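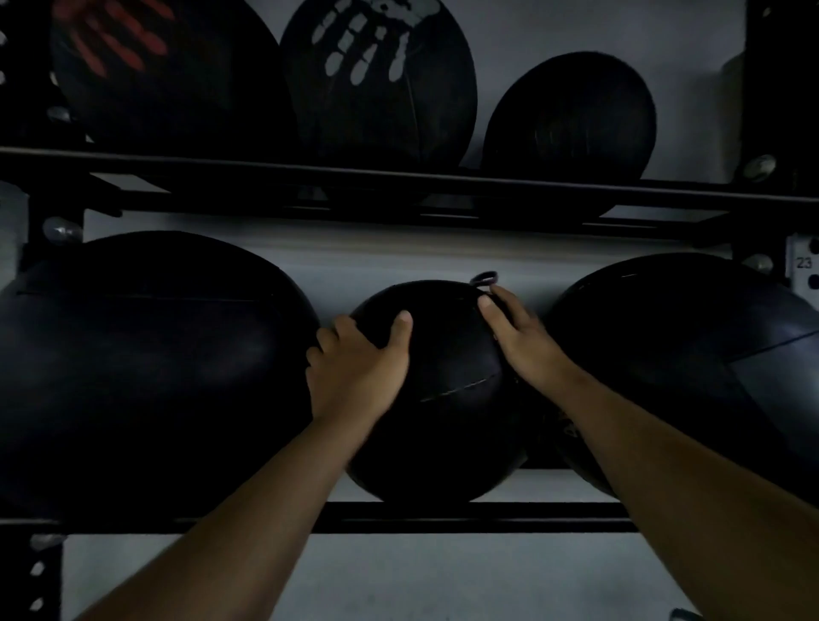 Fig. 9. Both hands on the ball on the lower shelf.

Section 2: Loading the rack

Read this before you put any weight on it. Frame should already be built and leveled (Section 1). If it rocks, go back.

You need: rack, balls, dry cloth, the scale from the front desk.

1. Wipe the shelf bars. Dust and chalk both make the balls slide.

2. Weigh every ball that has no readable number on it. Write the weight on tape and stick it on. Don't guess by size. Big ones are often lighter than they look, small ones can be dense.

3. Heaviest on the lower tier. Always. Load that tier completely before anything goes up top.

4. Set each ball down on both rails, front and back. Let go with one hand first, then the other. If it rolls, it isn't seated, lift and try again.

5. Small ball between two large ones is fine on the lower tier. Check it sits on the bars and isn't just wedged between its neighbors.

6. Top tier next. Middle position first, then the two sides. Handprint or logo facing up or out, wherever you can read it from standing.

7. Push the rack gently at the top corner. No movement, you're done. Any movement, unload from the top down and recheck the feet.

CAUTION: Fingers. Most pinches happen between two balls, not under one. Keep thumbs on top until the ball is clear of the ones beside it.

CAUTION: No standing on the lower bar to reach the top. Not even for a second.

Taking a ball out

1. Stand square to the rack, feet apart, close enough that your elbows stay bent.

2. One hand each side, fingers spread, high on the ball. Do not lift by a tab or loop. Tabs are not handles unless the label on the ball says so.

3. Ease it up and toward you over the bar. Knees bent for the lower tier.

4. Step back, then turn. Don't twist while you're still over the shelf.

Note: soft-shell balls flatten a bit where they touch the rail. Rotate them a quarter turn when you put them back. Hard rubber ones don't need it.

Note: check seams when you rotate. Split seam or leaking fill, pull it off teh rack and tag it. Don't tape over it.

Shelf bolts: check after the first week, then every month. Snug, not cranked. Stripped one? Spares are order no. 357, ask for the Stetby bolt pack. Call Umesh Nautiyal or Nyokabi Okoth in parts, ext. 1663. Have the rack label handy, they will ask for it.

Changes to this section: step 2 reworded, pinch caution moved up form the back page. Jun 18, 2020, H. Nwosu

Next: Section 3, Wall anchors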